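I have been reading about folding again, which is never a good sign. It usually means November has arrived, the heating is on, and the thick things have come down from the top of the wardrobe and are now living on every surface I own.

This time it was a method called the Fiter fold. Nandini Krishnan sent me a link with no message attached, which from her counts as a strong recommendation. The idea is that any jumper, hoodie or fleece can be turned into a firm little brick that stands up by itself in a drawer. You fold the sleeves in, fold the body in thirds, and then tuck the whole lot into its own hem. The page promised that once you'd learned it, a garment would take you six seconds.

I don't believe in six seconds. I have watched a lot of people fold clothes in my life, including my mother, who could do a fitted sheet while arguing on the phone, and none of them was doing a fleece in six seconds. A T-shirt, perhaps. A T-shirt wants to be flat. A fleece has ideas of its own.

## What the method says

It's fairly simple on paper:

1. Lay the garment face down on a flat, firm surface.
2. Smooth it from the middle outwards.
3. Bring each sleeve across the back.
4. Fold the sides in, then fold up from the bottom in thirds.
5. Tuck the folded part into the hem and press.

My first quarrel is with step one. Who has a flat, firm surface big enough for a winter top with its arms out? The woman on the page had a pale table the size of a snooker table with nothing on it. My kitchen table has a fruit bowl, the post and a sewing machine I keep meaning to give back. So I use the bed, as I suspect most people do, and the bed is neither flat nor firm. You smooth the fleece and the sheet comes with it. By the time you've got the sleeves where you want them you have made a small mountain range out of the bedding as well, and that will need straightening too.

My second quarrel is with the word "smooth". It is doing a great deal of work in those instructions. Thick fabric that has been dried on a rack has already decided on its shape, and you can press it down with both palms and watch it rise back up again behind your hands.

I did try, though. I used the maroon one, because it's the thickest thing I've got and if the method can cope with that it can cope with anything. Fleecy inside, plain outside, and it takes up half the bed before you've started. It's always in a heap, that one. It comes off in a heap and gets thrown down in a heap, and then there's the hunt for which bit is the sleeve and which way round the thing is meant to go.

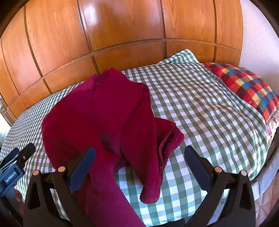
## How it went

Badly, then a bit better, then badly again.

On the first go I got as far as the thirds and found I had a parcel the thickness of a sofa cushion. The tuck was out of the question. You are supposed to open up the hem like a pocket and slide everything inside it, and there was simply far more everything than there was hem. I sat on it for a minute, which I admit isn't in the instructions.

On the second go I skipped the thirds and folded it in half, and that tucked. It held, too, for as long as it took me to carry it across the room. Then I put it in the drawer and shut the drawer on it, and when I opened it again the fleece had relaxed into something like its former self and pushed two vests down the back.

I didn't time the third go. I'd stopped caring about seconds and was chiefly cross.

I rang Jurgita Kazlauskienė, who worked for years in a laundry and has no patience for this sort of thing. She asked why I was trying to make it smaller. I said so it would fit in the drawer. She said it was a winter top, it was going to be on my back until March, and I should put a hook on the door.

I had no answer to that. I still haven't.

## What about the boxes?

Before anyone writes in: yes, I know there are boxes. The same page that sold me the fold was keen on a set of fabric drawer dividers from Butance, and there was another lot by Fonberg with little windows in the front. I've owned dividers. What I had at the end was the same number of clothes in a drawer that now also had dividers in it. They do work for socks, I'll give them that, and for scarves if you don't have many.

And then there are the vacuum bags, which I'll never buy again after the one that went off with a sigh in the middle of the night and frightened the life out of me.

## Where I've ended up

The fold is fine for thin things. I did all my long-sleeved tops that way the same evening and they're still standing in their row, and I can see what I've got without digging. If your clothes are mostly cotton and you have a decent table, you might get on with it very well.

For anything with a fleecy lining, I'd say sleeves in, half, half again, and leave it on a shelf where it can be as fat as it likes. Do the smoothing once and then stop.

The hook went up on the bedroom door last night. It's slightly crooked and I used the wrong screws.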